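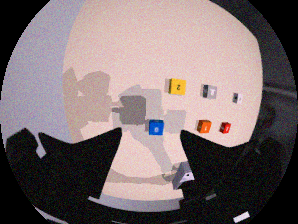

Colored cubes on a pale tabletop.

Reading Ruth in January

January 7, 2024

I finished the book of Ruth again this week. It only takes one sitting, but I spread it over four mornings and wrote a few lines in my notebook after each chapter.

Our group at Trollgate is going through it until the end of the month. Tuulikki Toivonen is leading, and she asked us to read it once without notes or a study Bible. I found that hard. I have used the same study edition for 13 years and my eyes go to the bottom of the page by habit.

What I saw this time was how much of the story is plain work. Ruth asks to go and pick up grain behind the harvesters. She keeps at it until evening, beats out what she gathered, and carries it home to Naomi. There is no vision and no voice from heaven. God is mentioned mostly in the way people greet and bless each other.

I also spent longer on Naomi than I usually do. She tells the women of Bethlehem to call her Mara, because the Almighty has made her life bitter. She says this with Ruth standing right there. I used to think of that as a lapse in faith. Now I read it as something closer to the Psalms. She is still talking about God, and she did come back.

Ilari Niskanen brought up Leviticus 19, where landowners are told to leave the edges of the field for the poor and the foreigner. Boaz kept that command before he knew who Ruth was. I wrote down a question from that and haven't answered it: what are the edges of my own week, and do I leave anything there?

We sang number 307 at the close, all the verses. Chapter two is next, and I've been asked to read it aloud.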